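入浴剤・洗面用品の使用感モニター募集(疑り深い方歓迎)

「お肌しっとり」「汚れごっそり」。こういう文句を見ると、まず裏の成分表をひっくり返す。そういう方を探しています。

Walley生活用品調査室では、市販の洗面まわり用品を自宅で使い、感想を書いてくださる方を募集します。今回の対象は液体ハンドソープと洗面ボウル用クリーナーです。どちらも「従来品よりすぐれる」とうたっていますが、何と比べてどうすぐれるのか、届いた資料を読んでもよくわかりませんでした。メーカーの試験室で出た数字が、朝の忙しい家の洗面所でも同じ意味を持つのか、私たちはかなり疑っています。

正直なところ、モニター調査というもの自体もあまり信用していません。謝礼をもらうと人は褒めたくなりますし、募集する側も褒めてくれそうな人を選びがちです。そのため今回は、商品名を伏せた無地の容器でお送りします。満足度を星の数で答える欄もありません。「違いがわからなかった」という回答も、ほかの回答とまったく同じに扱います。

お願いすること
・期間は6月中の14日間。前半と後半で容器を替えます
・毎日、使った直後に短いメモ(一行で可、空欄の日があっても失格にはなりません)
・終了後、オンラインで聞き取り一回(火曜の夜を予定、応相談)

応募できる方
・自宅に専用の洗面台がある方
・手荒れで通院中でない方
・洗剤、化粧品、広告関係にお勤めのご家族がいない方

募集は265名です。前回の歯みがき調査では1040名から応募がありましたが、途中でやめた方もかなりいました。続かなかった理由のほうが参考になった、というのが担当者の感想です。途中でやめる場合も、ひとことだけ理由をお寄せください。
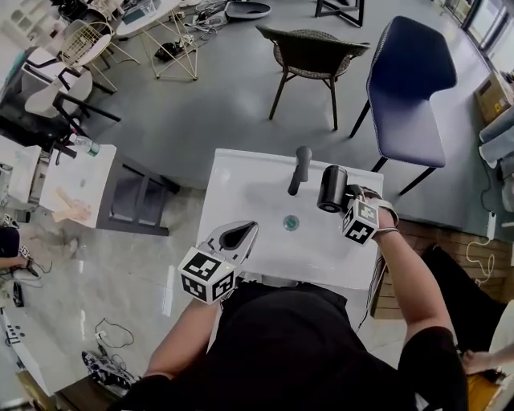
白い角型の洗面ボウルとシングルレバー水栓

洗面ボウルの形や材質は問いません。ただしクリーナーは、天然石と木製のボウルには使わないでください。応募フォームに材質の欄があります。わからなければ「不明」で結構です。

謝礼は商品券で、金額は選考後のご案内に記載します。全員同額、回答の内容による増減はありません。「抽選で豪華賞品」の類もありません。

応募は調査室のサイト内フォームから。質問は9つ、自由記述は最後の一問だけです。「最近、宣伝文句にがっかりした日用品」を教えてください。長文でもかまいませんが、長さは選考に関係しません。

Walley生活用品調査室 モニター係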